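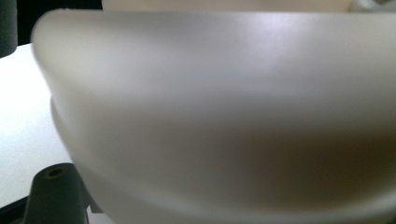 Why store leftovers in frosted plastic instead of clear? Frosted walls hide scuffs from daily washing, and they still let enough light in to show how full a container is.

### 4.2 Rims and the everyday grip

We were delighted by how much people had to say about rims! Over the 8 weeks of the Lerkis kitchen study we collected 200 short comments on food storage, and the edge of the container came up again and again, well ahead of color or price. People wanted an edge they could find with their fingertips while looking at something else (a pan on the stove, a child at the table). Thin, sharp edges were put up with at best.

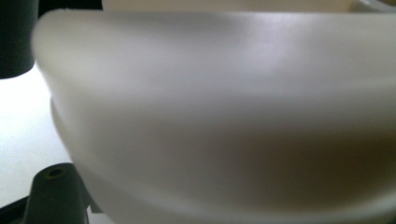 **Figure 2.** Rim and upper wall of a frosted white vessel, close view.

Comments on lifting fell into two groups, which we call "pinchers" and "scoopers." Pinchers take the edge between thumb and fingers, and scoopers slide a hand under the curve. A thick, rounded rim like the one in Figure 2, with a second, softer step in the wall beneath it, gives both groups something to talk about, and our pinchers had plenty of praise for rims of that sort. Scoopers cared more about the lower wall and asked for a gentle curve with no seam. The Rolland and Clesside households differed very little on this point, a lovely surprise after the split over lids in Section 4.1.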